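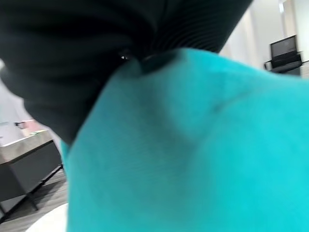
Turquoise cloth, mid-lift, from the wrist camera.

OK so. House rules for cloth work. I keep promising Paula I'd write these up properly and I keep not doing it, and it's December and I have one evening, so they're going on the blog as they are. Will tidy later (won't).

Background for people who don't follow along: the project is called Leltasby, it's an arm, it picks up and folds fabric, and we record everything so a model can learn from it. Paula Neagu does most of the driving. I do most of the labels and all of the complaining. We have 3,118 recorded runs. A chunk of them are unusable, and nearly all the unusable ones are unusable for boring reasons. Hence rules.

Rule one. One piece of fabric per run. Sounds dumb. But you get going, you drop a cloth, the next one is right there, you grab it and keep the recording rolling to save time. Then the label says "lift cloth" and there are two lifts of two different cloths and somebody (me) has to cut it by hand. Stop the recording. Start a new one. Takes 8 seconds, I timed it.

Rule two. Say which grasp you're doing before you do it. Pinch from the middle, pinch from a corner, edge grab. Write it in the run sheet first, then drive. If you plan a corner and get the middle, do NOT go back and change the sheet. Tick the missed box. A planned corner that came up as a middle is useful data. A fake middle is just a lie with a timestamp on it. We argued over this one for most of an afternoon and I think Paula was right, so it's her rule really.

Rule three, wrist view. A big cloth hanging from a pinch eats the picture. You get a wall of color and the room squeezed into the corners. Fine, that's the job, don't abandon a run just for that. But at the start of every run, before you touch anything, hold the arm back for a 2 count so there's one clean look at the fabric and what it's lying on. I went through the older runs and so many start with the gripper already in the cloth. Can't tell what the starting shape was. Can't score it. Bin.

Rule four. Anything dark and soft near the gripper needs to be in the notes. Sleeves, covers, wraps, whatever. Dark ribbed stuff up close goes blurry and the edge between it and the cloth is right where the pinch is, the exact spot you want to see. I've marked folds as "gripper" and gripper as "folds" more than once. Just write down what's up there and the labeler has a chance.

Rule five. Plain fabric gets creased on purpose or smoothed on purpose, pick one and write it down. Solid colors are great for finding the outline and terrible for finding the folds. With a fuzzy fleecy surface you might get one faint line of shadow to work with. If the cloth was folded in the run before, it'll carry that crease over, and the model will happily learn the crease instead of the cloth. Found this out the expensive way in the Tristside batch.

Rule six is the room. Screens: off or locked, always, even when they're way in the background. The background is often the sharpest part of a close-up, and people forget that. Nothing with a name or address on it left on desks. If something personal does get in, you flag the run the same day and it gets pulled until someone has looked. No "it's probably too small to read". Zoom in and check.

Rule seven. Hands out when the arm is live. I don't care that it's slow. I don't care that it's only cloth. A sleeve can go in a gripper the same as anything else can, and the stop button goes within reach of whoever is NOT driving. Two people or no run. Paula has a longer version of this taped up by the bench, with underlining.

Rule eight, don't clean up failures. Dropped it, keep it. Grabbed nothing, keep it. Only delete for privacy or for a broken recording, and then log the deletion with initials. We lost a nice set of slips early on beacuse I thought they looked bad. They did look bad. I'd still like them back.

Things we haven't settled:

How long is a run. I say cut at 2,000 frames whatever is happening. Paula says let it finish. Currently we do both, so the set is a mess.

Naming. I'm using the Clirketti style with the fabric first and then the grasp, she likes the grasp first. Somebody wrote a converter. It mostly works.

Whether stretchy knits count as cloth or get their own sheet. Nazari's old checklist lumps them in and I'd leave it, but a knit hangs so differently off a single pinch that I'm starting to wobble.

If you run something similar and your rules are diferent, send them over, esp. anything on the start pose. Comments are open, though the spam filter is in a mood this week so try twice.

Printed copy goes by the run sheets tomorrow morning. Paula, please don't correct it in red.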